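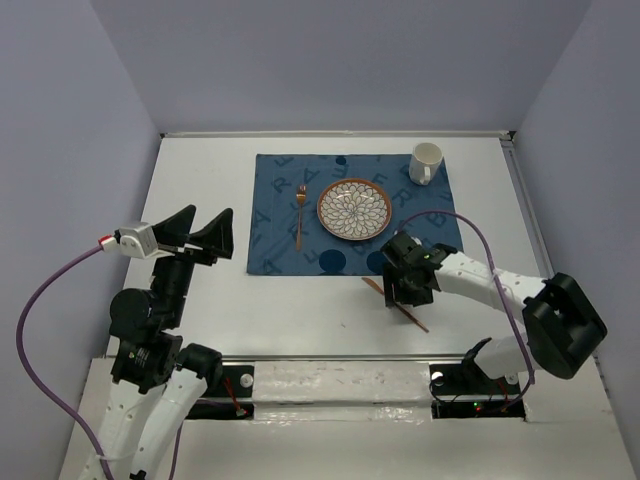
Automation and Everyday Work
Handout 10: Can machines do the chores yet?
October 3, 2023

Reading before class: the Oller chapter on kitchen tasks, and the Tusby shop-floor report, section 2 only. Skip the appendix.

Last time we left off with the claim, made in the Drultaton brochure, that household work is "largely a solved problem of grasping." I want you to come in ready to argue with that sentence.

Start with what counts as a chore. Setting a table for one takes a person a few seconds, usually while talking. It includes finding the things, carrying them, noticing that a fork has a spot on it, moving yesterday's mail, and knowing when to stop. Most demonstrations keep the placing and drop everything else. The table is already clear. The pieces are within reach. I have no objection to that as research. I object when it gets reported as "robot sets table."

Placing is hard enough. Flatware is thin and lies flat, so fingers have very little to get hold of. Once the piece is up, it may be at a bad angle for setting down, and then the machine has to turn it or try again. A person does this with the fingertips and doesn't think about it.
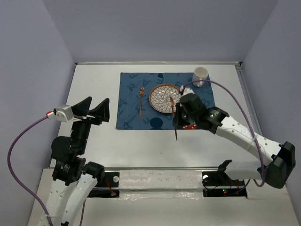

Fig. 1. Place setting on a printed mat, two arms. The right gripper holds a copper-colored utensil over the plate; the left gripper is open and empty.

Look at how much of the work falls to one arm at this moment. A still can't tell you whether the second arm is needed elsewhere in the task, so ask for the full video before you decide.

Four questions to put to any claim of this kind:

How many tries were made, and how many are shown?
Who put things back between tries?
What happens with a different plate, or a mat turned sideways?
How long did it take, start to finish, at real speed?

The Gündoğdu paper answers the first two, to its credit. It lists 262 tries and says a person reset the table each time. It says nothing on the fourth.

On the shop floor the picture is a little better, mainly where parts arrive the same way up every time. Tusby built its line that way. Change the bin and the people come back. We return to this in November.

For section: pick one chore you did this week and write out every step, including the looking. Mark the steps you think a machine could do today and say what evidence you have. One page. Handout 11 will use your lists.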